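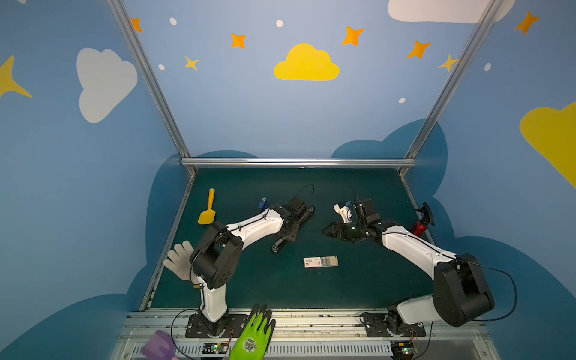 Looking after the locks and door hardware at home

Most lock trouble starts small. The key drags a little, or you have to lift the handle to get the bolt across. Dealt with at that stage it usually costs nothing but a few minutes.

Stiff key
Try the spare first. If the spare turns easily, the everyday key is worn and needs replacing. Have the new one cut from the original, never from the worn copy. If both keys are stiff, puff dry graphite or a PTFE spray into the keyway, work the key in and out, and wipe it each time. Don't use cooking oil or grease. Both collect dust.

Bolt won't go fully home
Close the door slowly and watch where the bolt meets the strike plate. Rub a little lipstick or chalk on the end of the bolt, turn it, and look for the mark. If it lands low, tighten the top hinge before you touch the plate. A small miss can be filed out with a flat file. For anything larger, move the plate and plug the old holes with matchsticks and wood glue.

Loose strike plate
The short screws that come in the packet only reach the door casing. Swap them for 3-inch screws that go into the stud behind. Drill pilot holes, and turn the last part by hand so the heads don't strip.

Rattling handle
Look for a set screw on the underside of the inside handle. It generally takes a small hex key. Tighten it with the handle pushed up against the rose.

Key broken off in the lock
Leave the cylinder where it is if the slot is upright. A thin pair of tweezers will get it if any metal shows. Don't push the other half in behind it, and don't use superglue.

Sliding patio doors
Vacuum the track, then scrub it with an old toothbrush. Adjust the rollers a quarter turn at a time until the latch lines up.

Go around all the outside doors in September, before the wood swells.

Ginevra Marras, May 2018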